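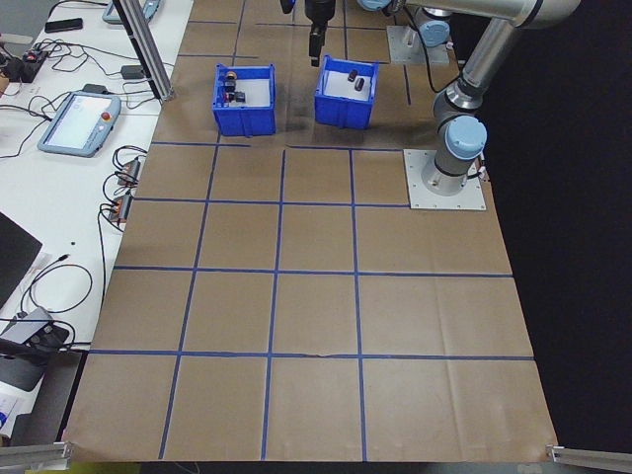
El Centro de Formación Técnica Ollholm presenta la segunda edición de su proyecto estudiantil de robótica

Wumstead, 9/3/26. El Centro de Formación Técnica Ollholm ha abierto la segunda edición del Proyecto Trondel, programa en el que el alumnado de automatización industrial diseña, programa y documenta tareas de clasificación y traslado de piezas con brazos robóticos. La iniciativa cuenta con el apoyo de la Fundación Tolentino, que financia el material de taller y las ayudas de transporte.

Participan en esta edición 80 estudiantes de los dos cursos del ciclo superior. Los equipos trabajan sobre una superficie cubierta con papel kraft y dividida en casillas con cinta azul, sobre la que se sitúan cubetas de plástico del mismo color. Cada equipo debe definir las posiciones de recogida y entrega, escribir el programa correspondiente y repetir la secuencia ante el profesorado, que valora la precisión del agarre, el orden del código y la calidad de la memoria técnica.

El programa comprende 200 horas lectivas, repartidas entre el aula y el taller. La primera parte se dedica a la seguridad en la célula de trabajo, al manejo de la consola de programación y a los sistemas de coordenadas. En la segunda, los equipos resuelven un ejercicio común, consistente en trasladar objetos pequeños de una cubeta a otra, y preparan después un ejercicio propio, que deberá ser aprobado por el departamento antes de su ejecución.

«Pedimos a los estudiantes que anoten también los intentos fallidos, con la posición de partida y el valor que modificaron a continuación. Esa parte de la memoria se lee con la misma atención que el resultado final», ha señalado Modupe Ojo, responsable del departamento de Automatización y coordinadora del proyecto.

La edición anterior concluyó con la presentación de más de 30 memorias, disponibles para consulta en la biblioteca del centro. A petición del alumnado, el calendario actual reserva más tiempo a la calibración y establece un turno de taller supervisado fuera del horario lectivo. Las solicitudes para dicho turno se tramitan en la secretaría del departamento.

La muestra final se celebrará en mayo en el salón de actos del centro y estará abierta a familias, empresas de la comarca y otros institutos. El jurado, formado por docentes de Ollholm y representantes de la Fundación Tolentino, seleccionará tres proyectos, cuyos autores recibirán una beca de prácticas para el verano.

Los institutos interesados en asistir con grupos deberán comunicarlo previamente a la secretaría, indicando el número de alumnos y el nombre del docente responsable.

Contacto para medios:
Gabinete de Comunicación
Centro de Formación Técnica Ollholm, Wumstead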